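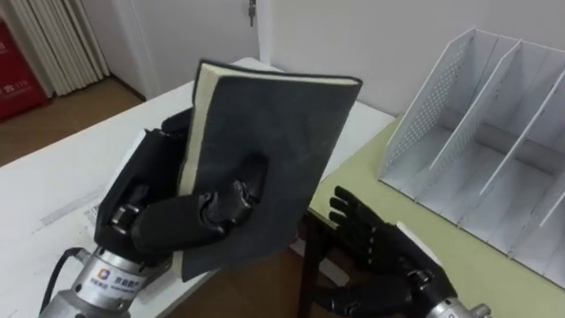
Shelving of Books and Notebooks, Reading Room Annex

Irkov
Members are asked to comment on the proposed rule for the Gestdale annex: books and notebooks are to stand upright in the desktop organizer.

Laner
I support the rule. Flat stacks hide the spines, and loose papers end up among the books.

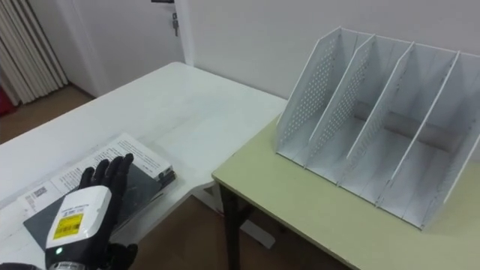
I would add that printed sheets should be filed separately.

Lei
I must disagree. Large softcovers bend when stored upright. The perforated organizer should hold notebooks only.
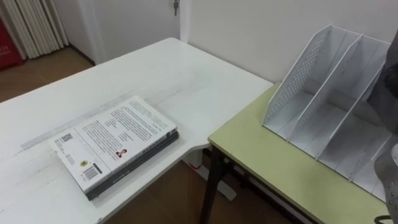

Inger Stougaard

The annex holds 153 items, and 16 are oversized. I propose that those 16 remain flat on the white table.
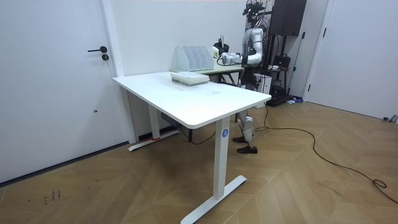 White desk and green-topped table, annex, March

Lei
That is acceptable to me.

Laner
I maintain my objection to flat storage.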